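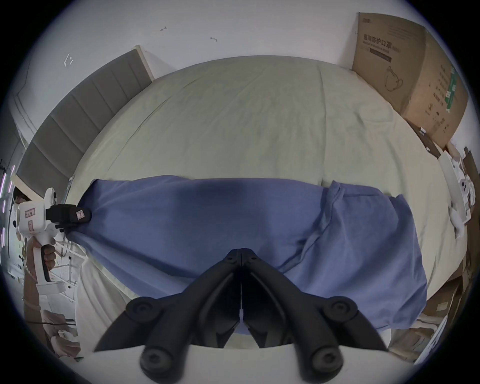
Kaede Yagi had heard the price of the Podano hand-held gripper before she heard what it did, and her first remark was that 2165 dollars a pair seemed like a lot for something with no arm attached. She rents them anyway, through the service plan, and has done so for five months.

"I'd have bought them if I knew we would stick with cloth," she says. "We didn't know that. Bedding is slow work and I thought we might give up on it."

The plan covers two grippers, swap-out of worn jaws and uploads to Podano's own storage. Yagi's group at Olstead uses it to record people handling sheets and duvet covers, two people to a bed, one gripper each. The target was 1000 usable recordings. They are at almost that number now.

Chaltu Adugna does most of the recording. She likes the handle and dislikes the jaws on thin fabric. "You can pinch a corner fine. If the sheet is lying flat you have to push it into a fold first, then close. It took me a while to stop wanting to use my fingers."

Her other complaint is the swap-out service. A set of jaws went back in December and the new ones took 28 days. "They said a week on the phone. We worked with one pair and borrowed time on the other."

Yagi has renewed the plan, on the shorter term. She asked Podano for softer jaw tips — they are said to be in testing — and wants to try those on pillowcases before she signs for longer.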